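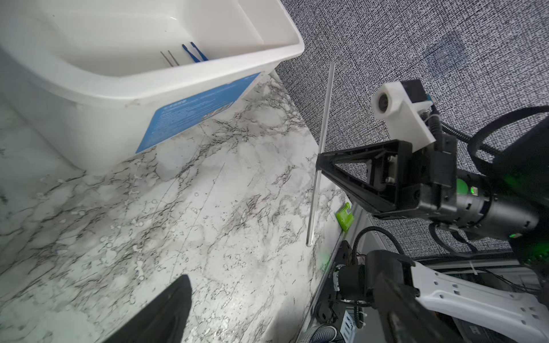
Progress report to the Rondale Fund
The Fragkou pressed plant collection, Onemwood Natural History Room
Submitted by Prapai Thepsuriya
Thursday, November 16, 2023

Dear friends at Rondale,

It has been a full and mostly happy stretch since I wrote to you in June, and I have a good deal to tell you. I'll take the plants first, then the catalog, then the school visits and the money, and I'll try not to wander too much, although those of you who came to the open afternoon will know that I generally do.

Where the collection stands

When your grant began, the Fragkou plants were still in the newspaper they had been pressed in, tied up with kitchen string and stacked in two wardrobes. We have now opened every bundle. The collection comes to 189 specimens, a few more than the family had guessed, and 153 of them are mounted on new acid-free sheets with their original notes tucked into a paper pocket at the lower corner. The rest are waiting for different reasons. Some have lost so many leaves that we want advice before we do anything at all, and a small group of water plants has stuck fast to the newsprint. I have written to a paper conservator about those and hope to hear back after the holidays.

The mounting has gone slower than I promised you in the spring, and I'd like to explain why. I had planned on an even pace, so many sheets a week, and that works very nicely for ferns and grasses, which lie flat and behave themselves. Then we reached the thistles. A pressed thistle is brittle and lumpy at the same time, and the glue we had been using wouldn't hold the heads down. We tried linen tape, then stitching with cotton thread, and the stitching was so much better that we went back and redid several of the heavier stems we had already finished. It cost us most of August, and I would do it again. The sheets can now be lifted and turned without anything sliding.

We also had a scare with insects. One of the folders from the second wardrobe had fine dust in the fold, and I wasn't going to take chances with everything else in the room. All the bundles went through the freezer in sealed bags, twice, with a rest in between, and the sticky traps along the baseboards have been clean ever since. The freezer belongs to the church next door and they were very kind about it, considering it was the week of their ice cream supper.

What the notes are telling us

This is the part I could go on about all day! The sheets themselves are lovely, but the notes are what make the collection worth having. Miss Fragkou wrote down the date, the weather and the place for nearly everything she picked, and her places are wonderfully exact: "behind the pump house, shady side," or "Dideo Creek, just below the second bend, wet feet." We have been matching these against the old county survey map, and a surprising number of the spots can still be walked to.

In June and again in early fall a few of us did just that. We followed Dideo Creek from the road bridge down to the old mill footing with copies of her notes in hand. Along that one stretch she had recorded 17 kinds of plants. The marsh marigold is still there, in a fine big patch. The turtlehead is still there too, although it has moved across to the other bank, where the ground stays damp. We didn't find her grass-of-Parnassus, and I'm sorry to say I don't expect we will. The seep she describes was drained when the lower field was tiled. I'd still like to look again next September, when it ought to be in bloom, before we put anything in the catalog about it being gone.

The catalog

The written catalog is more than half done. Each entry gives the name Miss Fragkou used, the name in use now, the place, the date and her remarks word for word, spelling and all. Where her identification looks doubtful we say so in a separate line and leave hers alone. The sedges have been our biggest headache. I can tell a sedge from a grass with the best of them, but past that point I get lost quickly, and I've set those sheets to one side until someone with a better eye can spend a day with us. If anybody at Rondale knows a sedge person, I would be so grateful for an introduction.

School visits

Both fourth grade classes from Onemwood Elementary came in October, 50 children altogether, on two mornings. They pressed leaves of their own, wrote labels in the Fragkou style (weather included), and took them home between sheets of cardboard. I had worried that old brown plants might be a hard sell at that age. What they loved was the handwriting. Several of them wanted to know how to make a capital F like that, and we ended up spending a good part of the second morning on penmanship. The teachers have asked to come back in spring and go along the creek, if the path is dry enough.

Money and the months ahead

Spending is close to plan. We used more of the supplies line than expected, on account of the thistle business and the extra folders, and less of the travel line, and I'd like your permission to move the difference across. The cabinet has been ordered but the maker is running behind, so that invoice will fall into the next reporting period. The itemized sheet is attached, with receipts.

Between now and spring we plan to finish the mounting, settle the stuck water plants one way or the other, and send you a draft of the catalog to read. I'd also like to record Miss Fragkou's niece talking about the walks they took together. She is willing, and she remembers where the pump house was.

Please come by when you're next out this way. The room is open on Saturdays until three, and I'm usually there a good while after that.

With warm thanks,
Prapai Thepsuriya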